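Aushilfen für den Tischservice (m/w/d) in Teilzeit gesucht

Das Gästehaus Lustberg sucht ab September zwei Aushilfen für das Eindecken und Abräumen im Speisesaal. Der Saal hat 100 Plätze, bei Tagungen kommt der Wintergarten mit weiteren 25 dazu. Gedeckt wird vor dem Mittagessen und vor dem Abendessen, jeweils auf gewebten Platzsets.

Ihre Aufgaben
Sets auslegen und nach dem Essen abwischen
Teller und Besteck nach Tagesplan eindecken
Geschirr abräumen, sortieren und zur Spülküche bringen
Besteck nachpolieren, Messer mit Holzgriff von Hand spülen 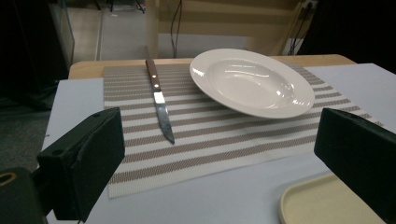 Gestreiftes Platzset mit Suppenteller und Messer

Erfahrung in der Gastronomie ist nicht nötig. Sie werden an den ersten drei Tagen von Aicha Fawzy eingearbeitet, die den Service leitet. Sie sollten längere Zeit stehen können und sich auf Deutsch verständigen. Eine Belehrung nach dem Infektionsschutzgesetz muss vor dem ersten Arbeitstag vorliegen.

Die Arbeitszeit beträgt 25 Stunden pro Woche, im Wechsel Mittag und Abend, dazu jedes zweite Wochenende. Eine Mahlzeit je Schicht ist frei. Arbeitskleidung wird gestellt und im Haus gewaschen.

Bewerbungen mit kurzem Lebenslauf bitte schriftlich oder persönlich am Empfang bei Prys Gethin abgeben, Kennziffer 274.

Stand: 24. Mai 2024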